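Drerberg Opens Play Kitchen Room for Young Children at Bomow Family Center

BOMOW, October — Drerberg, the maker of play furniture for nurseries and family centers, has opened a play kitchen room at the Bomow Family Center. The room is fitted with pieces from the company's Surdu line and is meant for children between the ages of 2 and 6. It will be open every morning, and there is no charge for families who are registered with the center.

The Surdu kitchen is built as a set of separate units that may be placed side by side or at an angle to one another. At Bomow, the main counter has a wood-strip top in a light orange-brown. Next to it are a drawer with a white front and black handle, and a stovetop with four burners under black grates. The drawer is lined with tan cardboard, which staff can lift out and replace when it becomes worn.
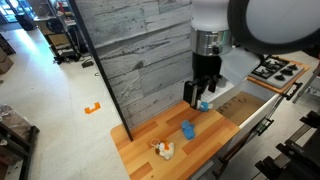 Visits to the room follow a simple order. Children choose what they would like to cook, carry it to the counter, and return everything to its place before the next group begins. The center has found that small soft toys serve well as pretend food, and a good number of those in use were given by local families. Parents are asked to check donated plush toys for loose seams before handing them in at the front desk.

"Children learn a great deal from ordinary household tasks," the company said in a statement. "Setting out, sorting and putting away are part of the play, and we wanted a kitchen in which each of them has a place."

The sink is a unit of its own in white plastic, with a gray gooseneck faucet and a lever handle. A ribbed drying board is set beside the faucet. No water is connected to the sink at Bomow, and the basin is used for sorting games with rings and other small objects. These games are offered to the older children only, with an adult present — the center asks families to respect this rule at all times.

The counter stands on a white cabinet with a gray inset panel. Cleaning cloths and spare toys are handed out by staff at the start of each visit, and children are encouraged to wipe the counter themselves.

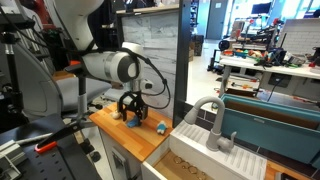
Visiting the Room

Groups are limited to 7 children. Families may reserve a place at the front desk or by telephone. Nurseries and preschools wishing to bring a group are asked to write to the center in advance, stating the number and ages of the children. Shoes are to be left at the door.

Availability of the Surdu Line

Surdu counters, stovetops and sinks may be ordered singly or as a full kitchen from Drerberg and from its distribution partner, Revik. Replacement parts, including handles and drawer linings, are kept in stock. A first production run of 100 full kitchens has been set aside for family centers and public nurseries, and orders from these bodies will be filled before all others.

Press Contact

Drerberg Press Office
Inquiries concerning visits should be sent to the Bomow Family Center.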